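Manent says its Kola battery will let Flelport run through the night on sunshine. I have read the brochure twice and still can't find the page that says for how long, or which parts of Flelport. So I asked the company for an hour with its development manager, and to its credit it gave me one, at eight in the morning, over bad coffee.

She has worked in energy storage for most of her career and she doesn't talk like the brochure. When I read her the line about running through the night, she winced a little and asked who had written it.

"It's a 45-megawatt battery," she said. "At full output it goes for four hours. If you pull less out of it, it goes longer. There will be mild nights in spring when it covers a lot of the load. There will be nights in January when it doesn't come close."

Would the brochure be changed? She said she would raise it. I have heard that in other offices, and the brochures in question are mostly still in print.

The battery is supposed to go on the old rail yard at the north end of town, next to a substation that everybody agrees is in the right place and hardly anybody agrees is in the right condition. Manent's application says the existing equipment can take the connection with "limited reinforcement." I asked what limited meant.

"It means a new transformer and some switchgear," she said. "The study isn't finished. I'd be making it up if I gave you a cost today."

The application did give a cost, though, or at least a total for the whole project with the reinforcement folded in somewhere. She agreed that it did. The number was "a planning number," and planning numbers move. I asked whether they had ever moved down.

"Cells have come down. Labor hasn't. Transformers have gone the other way, and the wait for one is long." She looked at her notes. "We've assumed 11 months for delivery. I'd like to have it in writing from the supplier before I promise it to anybody."
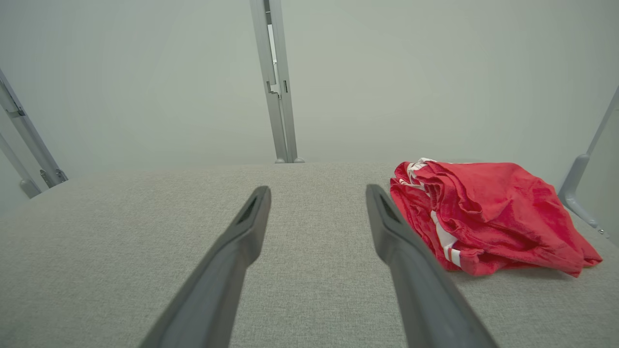 The connection date is where my patience with Kola starts to run thin. Manent has told the town council that the battery will be working in December of next year, and it has told its lenders the same thing, yet the transformer has not been ordered and can't be until the study is done. I put it to her that the two ends of the plan were leaning toward each other without meeting, like the pair of dark gripper fingers in the photo, spread apart with open space and gray fabric between them. She took the point better than I expected. "There's a gap," she said. "I'd call it a few months. You'd probably call it more." I would.

We moved on to money, which she was less happy to discuss. A battery like Kola earns its living by buying power when it's cheap and selling when it's dear, and by getting paid to keep the grid steady in between. Manent's forecast has that second kind of income making up 30 percent of revenue for the first several years. My worry is simple enough. Every developer with a field and a bank loan is chasing the same payments, and when enough batteries show up, the price falls.

"That's fair," she said. "We've modeled a decline. I think our decline is steeper than most."

Could I see it? No, it was commercial. Could the council see it? She thought there might be a version that could be shared. The council is being asked to lease the rail yard at a low rent for the first years in exchange for a cut of the profit later, so it seems to me the council should want the real version, and should want it before the vote.

Then there is the matter of who benefits. The brochure promises lower bills. I asked her to walk me through how a battery owned by Manent, trading in the wholesale market, would lower the bill of someone living three streets away.

She was quiet for a bit. "Directly, it doesn't," she said. "It can take the top off peak prices across the region. Everyone gets a sliver of that, including people in Flelport. The direct part is the community offer."

The community offer is a discount for 200 homes closest to the site. It lasts five years. The homes on the other side of the tracks, which will hear the cooling fans just as well when the wind is right, aren't in it. The line was drawn by distance from the gate, she told me, and she accepted that sound doesn't start at the gate. A noise survey is planned. I asked if the line might be redrawn after the survey and she said it might – she wouldn't go further.
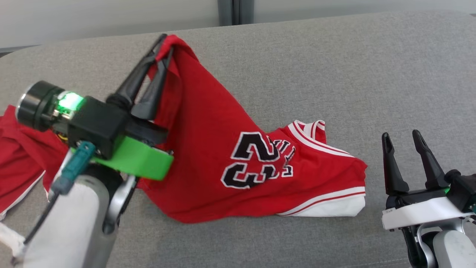 Manent does have a finished battery to point to, the one at Sebastian, and it points to it a lot. The company calls Sebastian "fully delivered" in its application. The battery is built and plugged in, and it has been cleared to trade only part of its capacity while testing goes on. I told her I wouldn't use the word delivered for that. A robot arm with its grip on a red basketball jersey has got hold of the jersey, and I wouldn't tell anyone the laundry was done. She laughed and said she would have used "energized." It's a duller word and a more accurate one, and I'd like to see it in the application.

Fire came up, as it always does. She was at her best on it. The containers will be spaced farther apart than the code asks for, the local fire department has been given the drawings, and there will be a water tank on site. "People are right to ask," she said. "I'd ask." She offered to hold an open evening with the fire engineers and without anybody from marketing. I'd go to that.

I asked her last what would make her tell Manent to drop Kola. Most people in her position say they can't imagine it. She said a bad answer from the connection study would do it, or a second year's wait on the transformer. "There are other sites," she said. "I'd be sorry, I like this one."

The council has been told to expect the study before it votes on the lease. When I checked with the clerk's office, the vote had a slot on the agenda and the study didn't have a delivery date.

Contact the newsroom | Copyright, all rights reserved | Back to top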